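Finora opens manipulation lab for January demonstration day

Finora opened its manipulation lab to visitors on Friday, with two-arm robot cells running household handling tasks from 9 a.m. until mid-afternoon. Attendance was 267, counted at the door. The lab had planned for 300 badges and printed that number.

The program was divided into four stations. Visitors moved between them in groups, with a short technical briefing at each stop and time for questions at the end. Merja Koskela, who leads the lab, asked groups to stay behind the floor line while the arms were powered. Operators kept an emergency stop within reach at every station.

Station 2 drew the longest questions. It covers work on vertical surfaces, where the arms handle small items at a wall panel fitted with adhesive-backed hooks. The geometry is simple, but the tolerances are tight. A short metal peg leaves little room for error in approach angle, and a push in the wrong direction loads the adhesive plate instead of the peg. Reijo Tikkanen, who set up the station, said that contact force was the main variable his group logs, followed by the time from first contact to release. 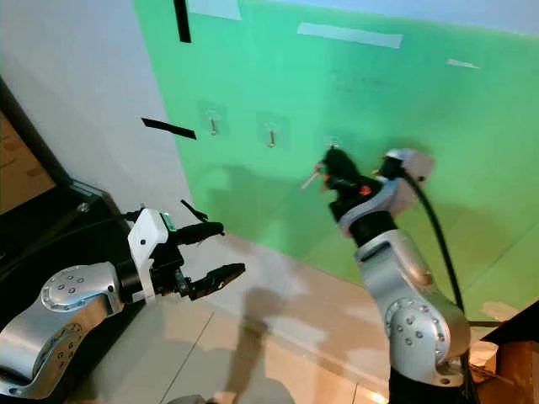 Perron Bulletin, Issue 39, p. 4

Three hooks are mounted in a row on the green panel, each a transparent plate with a metal peg. The two grippers have different housings and are controlled independently. In the work at the panel, the right gripper holds a small white object close to the rightmost hook while the fingers of the left one stand open.

Tikkanen told the groups that hooks at the end of a row are harder than those in the middle for one practical reason – the gripper itself tends to block the head camera's view of the peg. The control software, a Stiltix release adapted by the lab, then has to rely on the last clear estimate of the peg position and on joint torque readings. Asked whether a second camera at the wrist would solve this, he said it would help with position but would add cable mass at a joint where the lab would like less of it.

Station 1 showed drawer and cabinet handling. Station 3 was given over to folding cloth, and Station 4 to the operator console, where visitors could watch recorded runs played back at reduced speed. Nhi Tôn ran the console and answered questions on data storage. Each run is saved with its joint positions, gripper state and camera stream, and is labeled by hand before it is used for training.

Several visitors asked about moving the cells out of the lab. Koskela said a trial is planned at the Brurnano test apartment, beginning with the wall-hook and drawer tasks. The cloth task will stay in the lab for now. No end date has been set for the trial, and the results will be reported in the Bulletin.

Slides from the briefings are available from the lab office on request. Groups that were unable to get a place on Friday can register for the next demonstration with Lempi Oksanen. Group size is limited, and closed shoes are required on the lab floor.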